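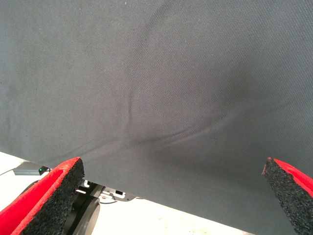 The Plorow log

Entry, 11/11/2018

The second arm holds position. I ran the shoulder calibration again before supper and again after, and the offset came back the same, so I wrote it on the masking tape along the bench and stopped checking. The bench is in the back half of the Skoststead workshop, between the drill press and the door that sticks. I pay for it by the month. The cloth is mine. I put it over the white top because the cameras washed out against the glare.

The cloth brings its own trouble. It was folded in a drawer for a long time and the folds have not come out. At the wrist camera a fold reads as an edge, and the controller slows down for edges. I could raise the threshold. I could also iron the cloth. I raised the threshold.

The job is simple to write down. There is a plate with a peg, and there are gears. A gear goes on the peg. My father did this for a living at Rashidi, on the third floor, with tweezers and a lamp, and when the plant closed he brought home a tin of sorted gears and never opened it in front of me. The tin came to me with the house. It holds 1,410 pieces by the paper label on the lid. I have not verified the label.

The pads are foam, cut with a kitchen knife and glued to red fingers. The cut edges are rough. I intend to trim them after the first hundred cycles, if they last that long.

Ran the empty cycle until eleven. Reach, close, lift, open, return. No faults. The left elbow makes a tick at the top of the lift that I can hear but cannot find in the current trace.
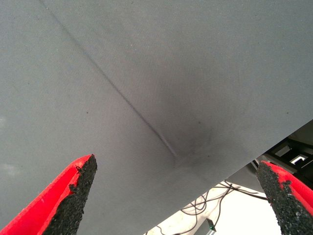 Entry, the following night

Found the tick. It was a cable tie touching the housing. Cut it off and the sound stopped, and for a while the workshop seemed too quiet to work in.

The controller is a Soltetti board, secondhand, with the previous owner's settings still stored under a menu I had not opened before. There were 99 saved positions. Most were junk, or were meant for a machine with a different reach. I stepped through them at low speed with my hand on the stop. Position 4 was unlike the rest. The arm came down slowly over the near side of the bench, turned the wrist a little, and waited at a height where a person would set down a cup.

I deleted the others and kept that one. It uses almost no memory.

Then I opened the tin. The gears were wrapped in squares of brown paper, by size, and the paper had gone soft with oil. He had written the tooth count on each square in pencil. I unwrapped one packet and laid out what I needed, and wrapped the remainder again along the same folds. 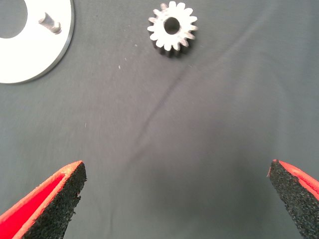 Plate and gear on the cloth, fingers open.

The first attempts were poor. The grip closed on the gear off center and pushed it away. I moved the approach point toward the bore and tried again. On the next run the gear came up, tilted, and dropped before the arm reached the plate. I lowered the lift speed. The step counter passed 1,565 and I did not reset it, though the manual says to.

I should record that I was doing his motions. I had not planned to. When I was small he practiced at the kitchen table with a washer and a nail, and his hand always went past the nail slightly and came back to it. I had programmed a straight approach. I put in the overshoot and the return as two extra points, and the arm looked less certain and did better.

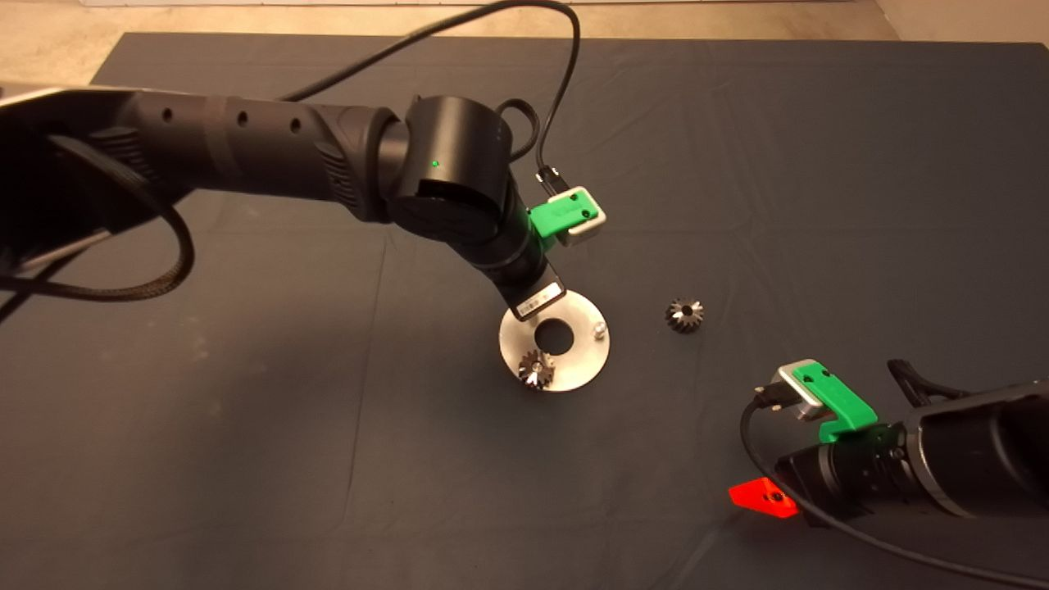 By midnight the left arm could bring a gear as far as the plate on most runs. Getting it over the peg was another matter. The bore and the peg have to agree more closely than my calibration does, and the arm has no way to feel the difference. He used to breathe out just before he let go. I tried a pause at that point in the sequence, half a second, then a full one. The pause let the wrist stop swinging. I left it in at one second.

The right arm stayed parked through all of this. I have no task for it yet. Two hands were in the original drawing because he had two hands, and I did not think about it further than that.

Seated one gear at a quarter past one. It went down with a small sound and I did not touch anything. Then I ran Position 4. The left arm backed away from the plate, came down over my side of the bench, turned its wrist and waited. I sat there until the idle timer released the motors, which takes twenty minutes.

To do before December: trim the pads, shorten the camera cable, oil the door. Buy more brown paper.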